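4.2 Soft containers and the handover problem

We now turn to the group of chores that gave us the most trouble and, to our minds, the most interesting results. Rigid objects had gone well. Mugs, tins and boxed goods from the Barkby kitchen list were moved from one side of a table to the other with few surprises, and by the end of that stage we were beginning to feel rather pleased with ourselves. Fabric baskets put a stop to that! A basket with padded walls has no fixed shape, it gives way when pushed, and the best place to hold it changes each time it is put down. People handle such things all day without a thought, and it was a real pleasure to find out how much is going on when they do.

The task is easy to state. A basket stands on the table, and the robot must take hold of it, lift it clear and set it down upright at a named spot. In half of the trials a person is also at the table and may reach in at any moment, either to tidy the basket or to take something from the surface near it. We wanted this second condition from the start. Homes have other people in them, and so do packing benches, and a machine that can only work at an empty table is of limited use in either place.

Each session ran to 57 trials, and the robot had up to 200 seconds for each one. The controller was the Wonus planner described in Section 3, with no changes made for soft goods. Both arms were free to move, although the planner was allowed to use just one if it judged that to be enough. Figure 8 shows the table with both arms and a person's hand over it.

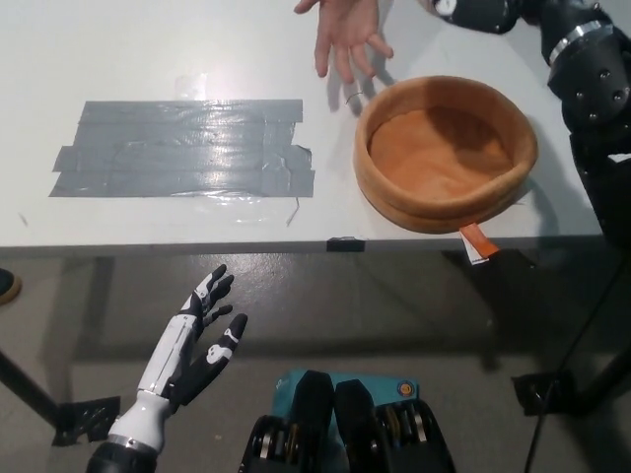
Figure 8. Work surface for the soft container task, seen from a head-mounted camera. The fabric basket is to the right of the duct tape patch; a person's open hand reaches in from the far side.

Several things make this harder than it looks. The first is the rim. On the basket in Figure 8 the wall bulges unevenly and the lower right part of the rim dips inward, so a grasp planned for a neat circle would be planned for the wrong shape. Our early planner did just that. It fitted a ring to the rim, chose a point on the ring and closed the fingers, sometimes on cloth and sometimes on air. Montserrat Cuautle replaced the ring with a loose outline that is fitted afresh before every attempt, and the change was plain to see from the first afternoon - the hand began to go for the parts of the wall that were standing up.

The second is everything attached to the basket. Labels and tags hang where they like, and in Figure 8 an orange tag and a white label hang over the front edge of the table. A person reads these at once as part of the basket. The planner was inclined to treat a tag as a separate small item, and in a few trials it went for the tag first. We have left those trials in the results and counted them as failures.

The third is the table itself. Shiny tape gives bright reflections that upset the depth estimate, and a wrinkled surface can look like an object of some height. We could have cleared the surface for every trial, but Branwen Samuel argued strongly for keeping some clutter of this kind, and we are glad she did. Kitchen worktops have foil, wet patches and cling film on them, and the workshop benches we visited at Brakard had far worse.

Sharing the space turned out better than we had hoped. The rule we used is a cautious one: if a hand is over the table, the arms slow down, and if it comes near the planned path they wait. This costs time, sometimes a good deal of it, and two of our helpers said that they felt they were being queued for. All the same, they soon stopped watching the arms and got on with what they were doing, and we take that as an encouraging sign.

Can a machine do this chore yet, then? With a lone basket and a patient household, we think it is close. With a full basket the answer is still no. A load shifts as the walls give, and the planner has no notion of weight moving about inside a soft shell. The Aguirre gripper pads, which we tried briefly in December, held the cloth more firmly but did nothing for this difficulty. We return to loaded baskets in Section 5, where the two arms are made to lift together.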